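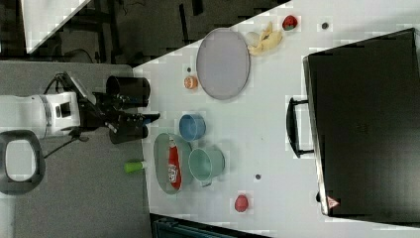

The arm at the edge of the table, with Saturday's lunch props and the big black case.

Blog > Gadgets and tinkering > Robot arms

5 minute read

31/03/2018

I have wanted to write about the Skulta for weeks, and I kept putting it off because every time I sat down to type I ended up playing with it instead. It's a table-side robot arm sold as a kit by a small firm called Prolden, and I've had one on loan with the gripper and the practice software. I'm smitten, mostly. There are grumbles further down.

The kit cost is the first thing people ask me about, so: 572 pounds for the arm and gripper, and another 50 if you want the longer cable. Get the longer cable! The standard one is fine if your computer lives right beside the arm, but mine doesn't, and I spent my first evening shuffling furniture.

Putting it together took me one afternoon. The booklet is clear, the screws come in labelled bags, and the only step I had to do twice was fitting the wrist (I had it on back to front, entirely my own fault). After that you run a short set-up, the arm has a little stretch, and off you go.

What I love is how soon you get to the interesting part. You guide the arm through a job a few times, the software learns the rough shape of it, and then you start moving things about to see how well it copes. I've been using a banana, a strawberry, a ketchup bottle in a green dish, a light blue cup and a big grey plate, all set out on a white table. A plain white top is a good choice, by the way. I began on a patterned cloth and the results were much worse.

The cup was the easy one. It had that sorted after six tries, and I cheered out loud. The ketchup bottle is harder, as it lies down in the dish and the fingers have to come in at just the right angle or they catch the rim. The strawberry I dreaded, but the grip can be set very soft and I've only squashed two. The plate still beats it -- too flat, too wide, nothing much to get hold of.

Now the grumbles. The fingers are slippery, and I'd like to see rubber tips in the box as standard. The software forgets your speed setting each time you close it, and that drives me up the wall. And reach is limited, so anything on the far side of a decent-sized table is out of bounds unless you move the arm.

I wrote to Prolden about the speed setting and had a lovely reply from Nanami Ishida, who looks after their support desk. She told me a fix is planned for April -- I'll update this post when I've tried it.

Next I want to have a go with the Urken gripper, which fits the same wrist and has wider fingers. If any of you have used one with a Skulta, do leave a comment, especially if you've managed to pick up a plate.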